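Progress report to the Kemppainen fund, project Cloltix
23 November 2019

**Work since the March report**

We moved the grasp-selection method from single objects on a bare plane to a cluttered kitchen counter in simulation. The controller is the two-arm version described in the March report, and all views come from the head camera. 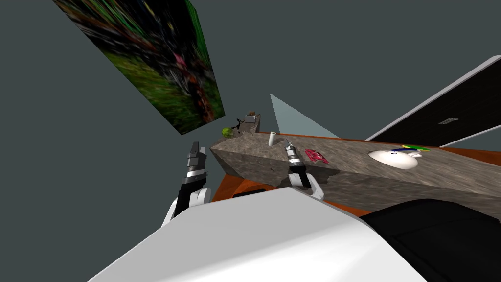

The Prorkier planner now ranks grasps by how much free space the arm keeps after closing, as well as by contact quality. Small upright objects were the hardest class under the old ranking. The white cylinder near the middle of the counter is a typical target, with the red piece and the bowl further along on the same side as obstacles. We ran 118 trials on this layout and 80 ended in a stable grasp. Most failures were fingertip contacts that tipped the target before closing.
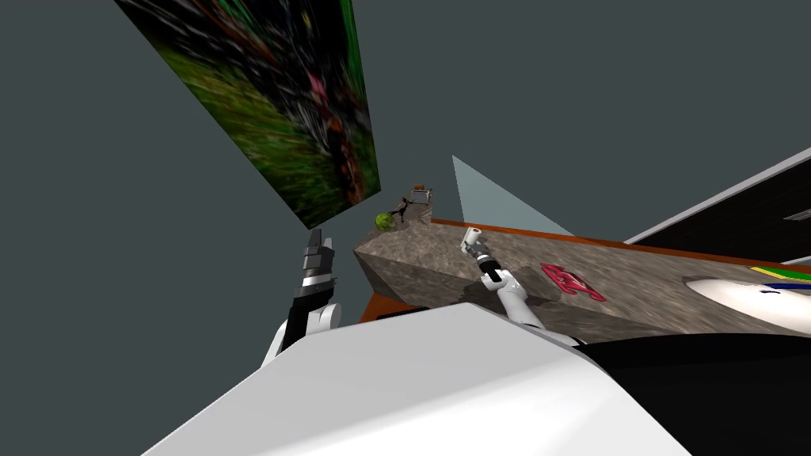

*Figure 2. White cylinder held in the right gripper, left gripper empty.*

**Head tilt**

The Lallham pose estimator was trained on level views and lost accuracy when the head rolled. We retrained it with
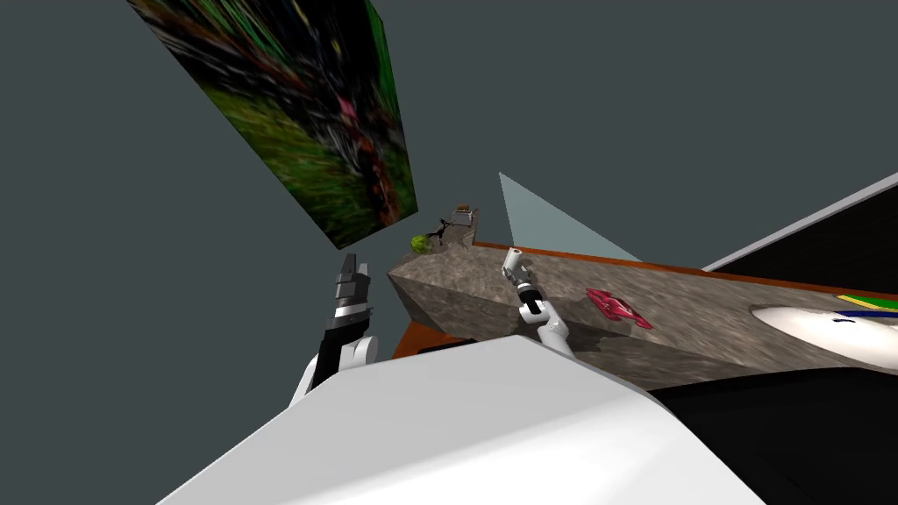 tilted views added at 9 roll settings. Position error on the far end of the counter is still larger than we want, and small objects there are sometimes merged into one. We have left those objects out of the target list for now.

**Next period**

- Repeat the trials with four new counter layouts
- Let the left arm steady a target while the right arm grasps
- Send the retrained estimator weights to the fund's technical reviewer

Spending is within the approved budget. We request no change to the schedule.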